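Last September I sat behind a jackknifed trailer for long enough to eat an entire bag of pretzels and most of a granola bar I found in the door pocket. The annoying part is that my phone had told me about it, sort of. The alert was buried under nine other alerts, all of them for roads I wasn't on. So I finally sat down and set up my traffic alerts properly, and a few people have asked me how, so I've written it all out.

My drive is from the edge of Lucero into Cerkent, mostly on the county highway, with one bridge I can't avoid. Yours will be different, but the steps should carry over fine.

## What you need

- A phone with whatever map app you already like
- Your state or county road department's alert sign-up (text or email, usually both)
- The name of your local station that still does live traffic
- A paper map, or a printout. I mean it, keep reading!

## Step 1: Write down your route the way dispatchers say it

I skipped this the first time and it cost me. Alerts don't say "by the old furniture store." They say the road number, the direction, and the nearest exit or cross street. So take ten minutes and write your drive out in those words. Mine starts like this:

> Highway 40 eastbound, Brivell Road on-ramp to the river bridge, then exit 5 for downtown Cerkent.

Do it for the trip home too, with the directions flipped. I had a whole year of thinking "westbound" crashes were my problem in the morning. They weren't. (My sister-in-law still brings this up.)

## Step 2: Sign up for the official alerts, then cut them way down

Most road departments let you pick by county first and by road second. If you stop at the county, you'll get everything, including mowing. On my first try I left every box checked and by the end of the year I had 1,861 unread texts. I am not kidding, I took a screenshot.

What I keep on now:

1. Crashes with a lane or ramp blocked
2. Full closures
3. Bridge restrictions, including wind
4. Overnight closures, but only by email

What I turned off: shoulder work, mowing, sign repair, special events, and anything labeled "congestion." I know there's congestion. I'm in it.

Then set the hours. I get texts from 6:15 to 8:30 in the morning and again from 4:00 to 6:30. If your sign-up page doesn't offer hours, you can mute the number in your phone's settings outside those times, it just takes a little more poking around.
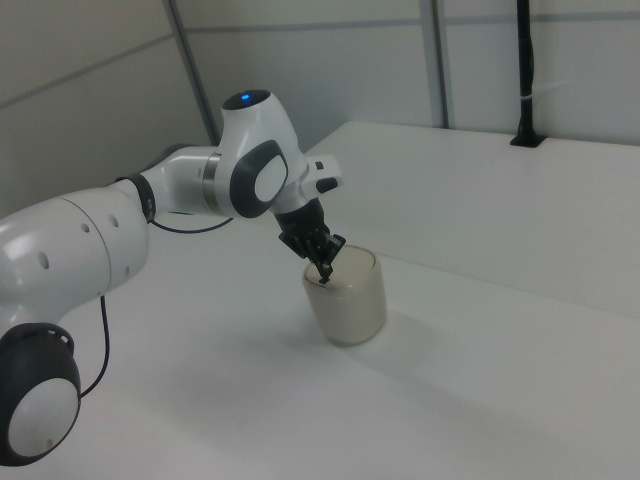
One more thing on this step - save the alert number as a contact and give it its own ringtone. Mine is a duck. When I hear the duck before I've left the driveway, I go back in and check the map before I pick a road.

## Step 3: Set up your map app so it talks early

Open the app, save home and work, and turn on commute notifications if it has them. Then look for the voice settings and make sure hazard alerts are on even when you're not following directions. In a lot of apps those are two separate switches, and I drove for months with only one of them on.

Start the route before you pull out, even when you know the way. I felt silly doing that for a drive I've made so many times, but if there's no route running, the app may not offer you another one when something goes wrong up ahead.

And please put the phone in a mount and do all of this while you're parked. If you want to report a crash yourself, have a passenger do it or wait until you've stopped somewhere safe.

## Step 4: Pick two detours and drive them once

This is where the paper map comes in. When a slip-up on the highway sends everybody onto the same side road, the side road turns into a parking lot too. So I have a short detour and a long one.

My short one is the frontage road past the Pruvitz warehouse. It's great if the crash is before the bridge and useless if it's after. My long one goes north through the farm roads and adds eighteen minutes, and I've never once been sorry I took it.

Drive both of them on a quiet day. You're looking for low bridges, train crossings, schools, and left turns with no light. I found a left turn on my short route that was close to impossible at rush hour, and I changed the route to go around the block. 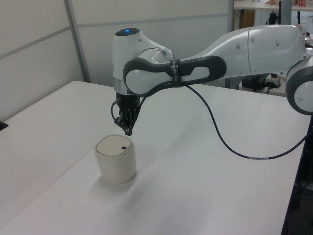
Mark both detours on the paper map in different colors and stick it in the glove box. There's a dead patch out on the farm roads where my phone gives up completely, and that's a bad place to be guessing.

## Step 5: Decide when you'll bail

I used to sit there thinking it had to clear any minute. Now I have rules and I don't argue with them:

- **Lane blocked, before my on-ramp:** short detour
- **Ramp blocked:** short detour, and I leave right away
- **Full closure or anything on the bridge:** long detour
- **Already past the last exit:** stay put, radio on, call work

Octavio Palma, who rides with me a couple of mornings a week, thinks I bail too early. He also isn't the one paying for gas, so maybe he'd feel differently about sitting still if he were.

## Step 6: Check it every few months

Roads get renumbered, ramps close for a season, and sign-up pages love to reset your choices when they get redesigned. I go through my list whenever the clocks change. It takes me less time than a cup of coffee.

**Update, 4 Apr 2019:** Hortensia Daza wrote in to say her county has separate lists for ramps and main lanes, and she'd only joined one. Go look at yours! I checked and mine had split too, so I've been missing the ramp texts since the winter.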